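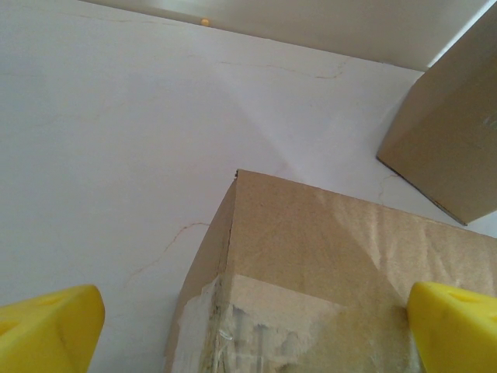
Gresport opens Clarkby handling hall for demonstration of mixed-carton robot cell

Visitors see worn and re-taped boxes picked without sorting beforehand

Gresport will open its handling hall at Clarkby to customers, suppliers and local colleges in November, with working demonstrations of the Retamal carton cell throughout the day. Doors open at 9.30 am and the last demonstration starts at 3.15 pm. Attendance is free but places must be booked.

The Retamal cell is built for returned goods. Cartons in a returns department arrive at odd angles, with soft corners, old labels and more than one layer of tape, and a fixed clamp or a suction head set up for new packaging does not always cope with them. The cell uses a two-finger gripper with a small camera mounted at the wrist, so that the view of the carton and the position of the fingers are taken from the same point during the approach.

Each demonstration lasts 25 minutes. Cartons are placed by hand on a white work surface, in any orientation, and the arm is then started from its rest position. The wrist camera view is relayed to a screen beside the guard fence, where visitors can follow the approach with the yellow fingers in view at the bottom of the picture. The operator will talk through each stage and will stop the cell on request between picks.

The cartons used are ordinary brown corrugated boxes. Gresport has kept used ones in the demonstration set, including boxes with crumpled corners and with clear packing tape that has wrinkled or lifted and taken some of the paper surface with it. Glossy tape is of particular interest to the engineering team, as reflections from it can be mistaken for an edge. Visitors may bring one carton of their own, up to 3 kg in weight, to be tried in the afternoon.

"We would like people to see the cell work on the boxes they really have," said Torben Kleinschmidt, head of applications at Gresport. "A new carton with square corners is a fair test of the arm and a poor test of the gripper. If a visitor's box is dropped or refused, we will show the log and say why."

How the pick is made

The approach is in two parts. In the first, the arm moves above the carton and the software looks for a vertical corner and the two faces either side of it. In the second, the wrist turns until the fingers are set either side of the chosen grip line, and the arm lowers. Where a second carton stands close by, the software checks that there is room for the outer finger before the arm comes down. If there is not, the arm withdraws and tries the other pair of faces.

The fingers are moulded in yellow plastic and can be changed without removing the wrist camera. Closing force is set by carton type and limited in the controller. The cell does not need a printed marker on the box or on the work surface.

Lighting is from overhead only. Earlier trials at the Plilbridge site used side lamps, which gave a clearer edge on new cartons but put strong highlights on taped ones. The side lamps were taken out and the camera exposure is now adjusted at the start of each shift. Shadows on the work surface are dealt with in software, as are marks and fine cracks in the surface coating, which the first release sometimes read as carton edges.

Trial results

The Retamal cell was run at Plilbridge over two trial periods before the move to Clarkby. The first covered 1,000 picks with single cartons. Of these, 900 were completed at the first attempt, and the remainder were either completed on a second approach or passed to the operator. The second period covered 2,000 picks, with two or more cartons on the surface at once. Results from the second period will be presented at the open day, together with a breakdown of refused picks by cause.

Gresport points out that the figures apply to the cartons used in the trials and should not be taken as a guarantee for other packaging. Cycle time was recorded but was not a target in either period. A later programme will look at speed, and at cartons with open or missing flaps, which the present software does not accept.

Programme for the day

9.30 am - Registration and safety briefing
10.00 am - First demonstration, single cartons
11.00 am - Talk: gripping worn corrugated board (Torben Kleinschmidt)
11.45 am - Second demonstration, two cartons placed close together
12.30 pm - Lunch in the upstairs meeting room
1.30 pm - Plilbridge trial results and questions
2.15 pm - Visitors' own cartons
3.15 pm - Final demonstration
4.00 pm - Close

Engineers from the software and mechanical teams will be in the hall between sessions. Gripper fingers at several stages of wear will be laid out on a bench and may be handled. Drawings of the guard layout can be supplied to visitors considering a cell of their own - please ask at registration.

Information for visitors

The hall is on the ground floor with level access from the car park. Flat, closed shoes are required, and eye protection will be issued at the door. Children under 14 cannot be admitted to the demonstration area. Visitors should remain behind the marked line while the cell is running.

Photography is allowed from the visitor side of the guard fence, without flash. Flash affects the wrist camera and will stop the cell. Members of the press who wish to film inside the fence should arrange this in advance, as the arm must be isolated first.

Bookings are taken through the events desk at Gresport, Clarkby. Please state the name of each visitor, the session preferred and whether a carton will be brought. For cartons, outside dimensions and gross weight are needed when booking. Places in each demonstration are limited by the space at the fence, and groups from colleges may be divided between the morning and afternoon sessions.

About Gresport

Gresport designs and builds handling equipment for warehouses and returns departments. Design and assembly are carried out at Clarkby, and long-run testing at Plilbridge. Retamal is the company's product line for carton handling.

Press contact: Gresport press office, Clarkby

Ends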